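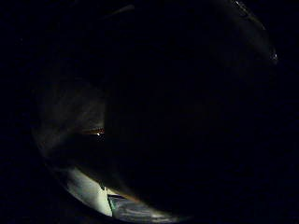
Near-dark view from a hand-held gripper, most of the circle blocked by a dark rounded mass; a pale patch and a white triangular shape show at lower left.

**Equipment planning for hand-held gripper recording** covers the choosing, budgeting and purchase of the tools used to record manual work for robot training. The gripper is carried by a person, the camera rides on it, and the recordings go to a learning system later. Planning is usually done per station (one operator, one work surface, one or two grippers) and then multiplied out.

Not the same as buying a robot arm. Arm purchase is normally a separate budget line, often a later year.

## Scope

A full plan covers:

- grippers and spare fingers
- cameras, lenses, mounts
- lighting
- storage and transfer
- batteries, chargers, cables
- consumables and work objects
- operator hours
- review hours

The last two are left out of first drafts more often than any other line. In most published plans they end up as the largest cost.

## Background

Early buyers priced the gripper as a one-off lab item. Printed parts, a camera from the drawer, no spares. Worked for a single bench. With more stations the costs moved - less on the tool, more on everything that keeps it recording. The per-station method came out of that and is now the common one.

The Isberg plan is the one usually cited in small-shop writing. Drawn up by Mekdes Mamo for a parts packing operation at Isberg, it set 12 stations, 264 recording hours for the first phase, and a fixed review share on top. Mamo's spreadsheet has been copied widely, including its mistake in the battery row (chargers counted twice).

## Choosing the gripper

Main points of comparison:

**Weight.** Matters more than price after the first hour. Operators on heavy units take longer breaks and the schedule slips. A buyer should have the tool in hand for a full shift before ordering, not ten minutes at a sales desk.

**Fingers.** Wear part. Soft fingers go first. Plan spares with the first order as later batches may not match in color or stiffness, and both show up in the data.

**Trigger.** Spring-loaded or free. Spring-loaded is easier to teach. Free is quieter.

**Repair.** Can the shop fix it, or does it go back? Return repair means a spare unit per group of stations - budget for it from the start.

The Loten pattern (one maker for gripper and mount) keeps fitting problems down but ties the buyer to one supplier. The Wamov pattern mixes suppliers and needs someone in-house who can drill, shim and re-glue. Neither is cheaper overall in the figures available.

## Camera and lens

Wide round lenses are standard on these tools. They take in the fingers, the object and a lot of the surroundings at close range. Cost of that: strong curve at the rim, black borders at the sides of the picture, and anything close to the lens fills most of the view.

Close blocking should be planned for in money terms. A hand, sleeve or box flap near the lens leaves only the edges of the view lit, and whoever reviews the footage has to decide to keep or drop. Buyers can spend against it in three places:

1. Mount position. Cheapest. A taller bracket moves the lens back from the grip.
2. Second camera. Doubles storage, adds sync work.
3. Operator training. No parts cost, but paid hours, and repeated with each new hire.

Most plans do the first and the third. Second cameras are mostly bought on the second order.

Sensor performance in low light varies a lot between units at similar price. Dark areas compress badly - blocky noise, no texture left - so a sample recording should be asked for at the real work surface with the real lamps. Datasheet figures are a weak guide here.

## Lighting

Often the best value in the whole budget and often skipped. Overhead room light alone leaves the area under the hands in shadow. Side lamps, one each side of the work surface, diffused. Bare lamps throw small hard highlights off shiny edges and wrap film.

Lamps should be bought as one batch, same color temperature, with spares. Mixed lamps give a cool patch here and a warm one there across the same table.

## Storage and transfer

Underestimated nearly always. Points to settle before purchase:

- file size per hour at the chosen setting, measured
- cards or direct cable
- who moves the cards and when
- how long raw footage is kept

The Nigatu method holds everything for one review cycle and then drops rejected clips. Needs a bigger first outlay on disks but stops the slow growth that catches other plans in their second year. Card wear goes under consumables. Label the cards.

## Budget layout

A typical small plan splits into a fixed part and a running part. Fixed is tools, lamps, disks, mounts. Running is hours, fingers, cards, batteries, work objects.

Work objects get forgoten. A packing task with 50 different items needs all 50 on hand, plus replacements as boxes crush and sheets crease. Isberg listed 200 cartons for its first phase and reordered before the end of it.

Contingency is set by the buyer. Small shops tend to hold it as spare units instead of cash, which is easier to defend at approval but harder to move later.

## Ordering sequence

Usual order of purchase:

1. One station, complete, lamps included
2. Trial recording and review
3. Changes to mount, lens height, lamp position
4. Remaining stations in a single batch
5. Spares with the batch

Skipping step two is the common complaint in after-purchase notes. Bracket changes on one station are an afternoon. On a full room they are a reorder.

Lead times differ by part. Brackets and fingers are quick, camera modules slow. Orders placed in May for a fall start are normal practice where a school or plant calender sets the date.

## Acceptance checks

Done on delivery, per unit:

- trigger travel full and even
- fingers meet along their whole length
- lens clean, no fog inside
- a recording made, copied off and played back on another machine
- battery run to empty once, time written on the unit

Failed units go back the same week where the contract allows. Many contracts start the return period at shipping and not at arrival - check before signing.

## See also

- Data collection cost models
- End effector
- Total cost of ownership
- Wide-angle lens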